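Linen room and laundry – walk-through checklist, with comments
Moduscombe guest house, April round
Checked by Kulap Chantharasri

1. Exits and walkways
Back door opens fully: yes.
Corridor clear: yes, on the day. I'd like to see it on a Friday at changeover before I believe it.

2. Dryer lint and ducting
Lint screens clean: yes.
Duct behind dryer 2 clean: no. The log says it was done last month. The log is filled in with the same pen, in the same handwriting, for the whole page. Pull the machine out and do it again, and have someone else sign.

3. Storage and stacking
Top shelf load under the marked limit: can't say. The label reads 300 kg but there is no paperwork from the installer, and the wall fixings look to me like something you'd hang a mirror on. Treat it as light items only until Fultisari sends the certificate they keep promising.
Linen kept clear of the heater: yes.
Whites and creams sorted before washing: I'm told always. Fine, but it isn't a safety matter and I don't know why it's on this form.

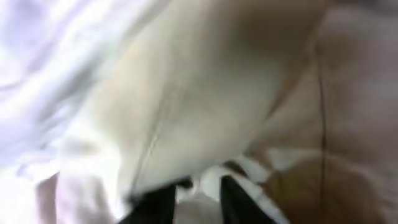 4. Chemicals
Safety data sheets on the wall: yes, 5 of them. The Meltasine stain remover sheet is for the old formula. The supplier says nothing important has changed. Get that in writing.
Decanted bottles labelled: one wasn't. Tipped out.
Eyewash bottle in date: yes.

5. Electrical
Test tags current: mostly. The iron has tag 262, which the register lists as a kettle. Either the register is wrong or the iron has never been tested – take it out of use until we know.
Power boards off the floor: yes.

6. Fire
Extinguisher gauge in the green: yes.
Smoke alarm: the light is on. A light is not a test. Press the button next time and write down who heard it from the front desk.

7. Training
Staff shown manual handling: the Kaewsai video, apparently. Two people I asked couldn't recall watching it. Repeat in person.

Result: not passed. Items 2, 3, 4, 5, 6 and 7 to be rechecked.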